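Workshop notebook, April — villa booking pages

Hot tub temperature log is finally done for the Altenano villa, and I love how steady it is! With the cover on, the new heater held 105 °F all evening. Filling took 141 minutes from the garden tap, so the host has to start before lunch if guests check in at four. 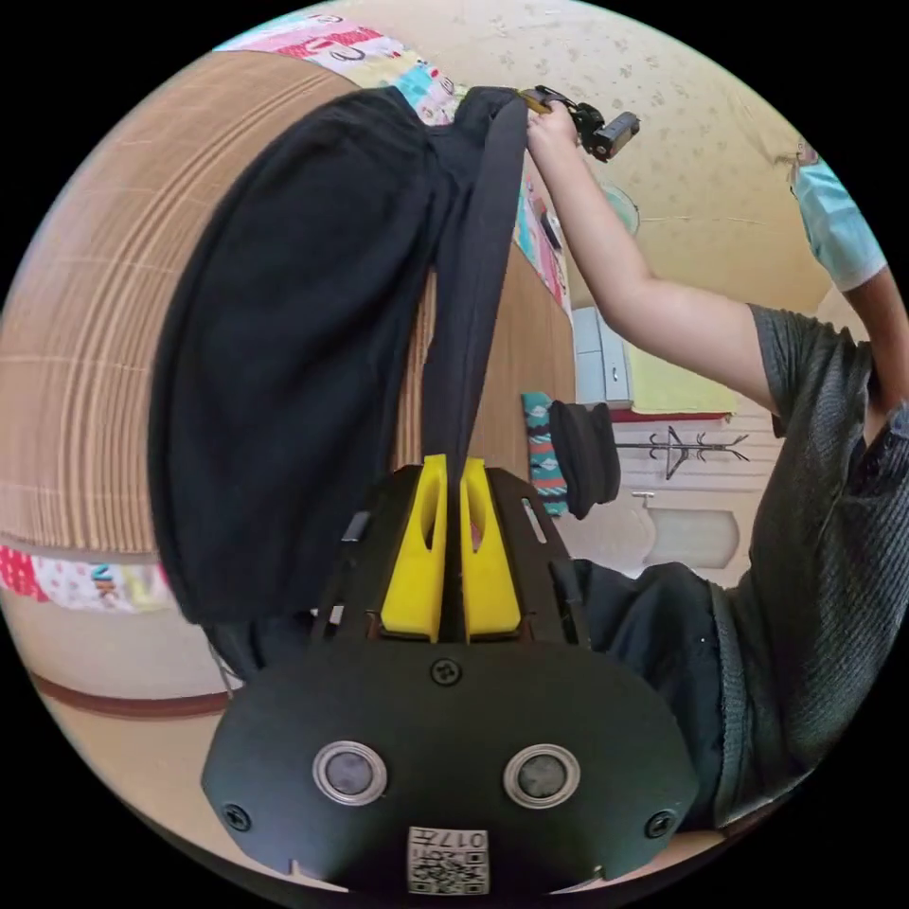 Unnur Brøndum wants that fill time on the booking page, and I agree. Couples pay for the tub, they should know when they can get in it.

Cover: the Sveinbjörnsson one fits best. Seal is good all round, and one person can lift it alone — big plus for a honeymoon place.
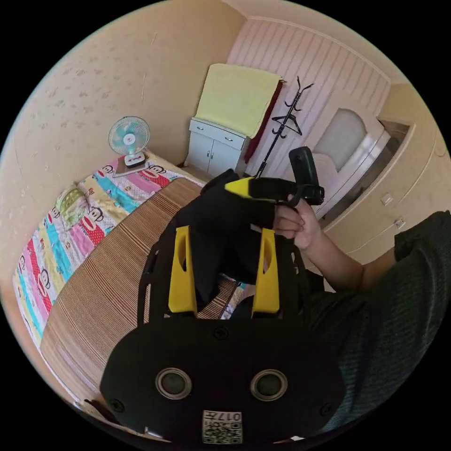
Pump noise

Moved the Gevero pump behind the hedge on 20 feet of hose. From the terrace I could barely hear it. So much nicer! Flow dropped a little, still fine for the jets.
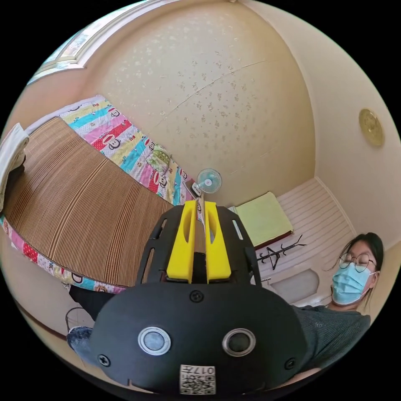 Still to do

Water meter read 293 gallons at full, check against the tub manual. Put the log on Workside. Ask Unnur about a second filter for the high season.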